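Where Does Our Drinking Water Come From?

Jonari Water Museum: Learning Pages for Ages 7 to 11

Water is all around us. It falls as rain, flows in rivers and fills the sea. Most of it cannot be used for drinking straight away. Sea water is too salty, and river water may carry mud, leaves and very tiny living things that can make people ill. Before water reaches a kitchen tap it has to be collected, cleaned and moved from place to place.

Collecting the water

Rain that falls on hills runs downhill into streams, and the streams join to make rivers. Some of the rain sinks into the ground and fills the small gaps in rock and sand. Water stored in this way is called groundwater. People reach it by digging a well or by drilling a narrow hole called a borehole.

The town of Jonari uses both kinds. River water is kept in the Ratov Reservoir, a large lake made by building a dam across a valley. Groundwater comes from a borehole near the village of Gilik, which is 129 metres deep.

Cleaning the water

Water from the reservoir travels through pipes to the Buzatu Treatment Works. The first stop is a set of metal screens, which hold back twigs and leaves. A special substance is then added that makes tiny bits of dirt stick together in clumps. The clumps are heavy, so they sink to the bottom of a tank and are taken away.

Next, the water trickles down through deep beds of sand and gravel. These are called filters. The spaces between the grains are very small, and dirt is trapped there while the water passes through. Last of all, a small amount of chlorine is added to kill germs.

Moving the water

Clean water is pumped to a covered tank on high ground. From there it flows down to homes and schools through pipes under the streets. The weight of the water in the tank pushes it along, and this push is called pressure. Jonari has 202 kilometres of water pipe.

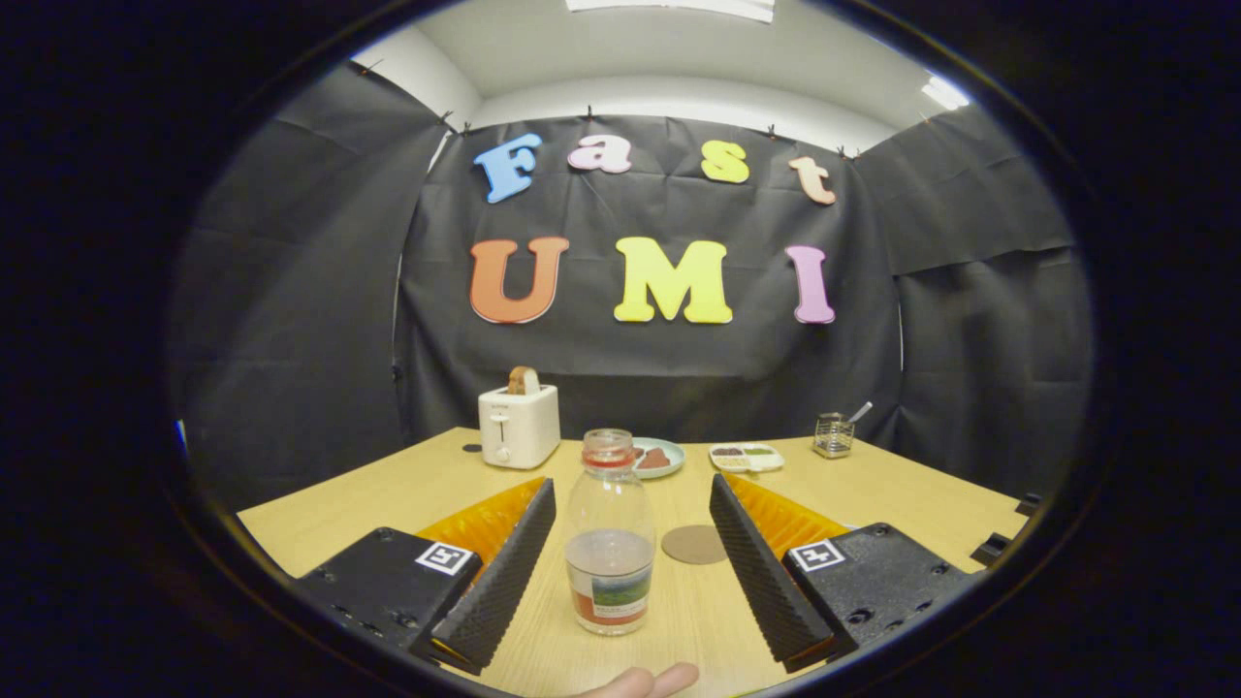 A clear plastic bottle with a red screw cap.

Water can also be carried in bottles. Some bottled water comes from a spring, a place where groundwater flows out of the earth by itself. As it moves through rock, water picks up small amounts of minerals such as calcium. Different rocks contain different minerals, and for this reason water from two places may not taste the same.

Water in the past

Long ago, families in Jonari had no taps. They carried water home in buckets, and a full bucket is very heavy. The first public fountain in the town was built in 1748 in the market square. It was fed by a spring through pipes made from hollow tree trunks. The stone basin can still be seen in the museum courtyard.

Using water with care

Cleaning and pumping water takes a great deal of energy. A running tap can use around 9 litres of water in a minute, so turning it off while brushing teeth makes a real difference. Rain collected in a water butt is very good for plants, but it must not be drunk.

Words to remember

Borehole: a deep, narrow hole drilled to reach groundwater.
Filter: something that lets water through and holds dirt back.
Groundwater: water stored under the ground.
Reservoir: a lake, often made by people, where water is stored.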